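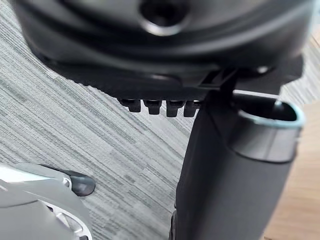 Squeaky desk chair, where do I even start?

My chair squeaks every time I lean back and it's driving me up the wall. I got it secondhand, so no manual. It's all black plastic under the seat and I don't want to snap anything. Do I oil it or what?
Vasilis Kos

Mine did this all winter! Flip it over on a rug and snug up every screw you can reach before you buy any oil (that fixed mine, and I felt pretty silly). If it still squeaks, put a tiny bit of silicone spray where the post meets the seat, then sit and rock a few times to work it in. Don't pry at the plastic cover, the clips on mine broke right off.
Teodora Nikolaidis

Skip cooking oil, it gets gummy. I paid 35 bucks for a new cylinder and still had the squeak, lol.
Zadier86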